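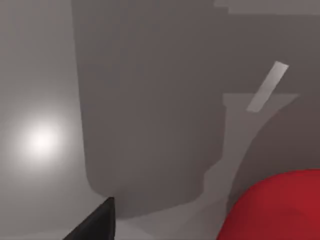
**Open day at Zonholm — anyone else go?**

**pipkin_654**
Went over to Golumville for the Zonholm open day and I'm still buzzing! They had the simulator running on a big screen next to the real arm, and you could have a go at driving the gripper yourself. I was rubbish at it. Took me 11 tries to pick anything up, and a lad of primary school age did it on his second (his mum was very nice about it).

**marrowfat**
I was there in the afternoon. Liked the real arm, but the simulator left me cold. Everything's grey and smooth and you can't judge depth at all.

**pipkin_654**
Oh, I thought that was the fun bit — you had to creep in and hope!

**tinlid**
With marrowfat on this one. I queued for ages and got a very short turn. The Sivamero talk was much better value, and they had tea.

**oddsock1154**
Disagree, the talk dragged. She spent half of it on cable routing.

**tinlid**
I liked the cable routing :)

**marrowfat**
Did they say if they're doing another? I missed the Hlongwane stand completely.

**pipkin_654**
April, the woman on the door told me. Booking isn't open yet.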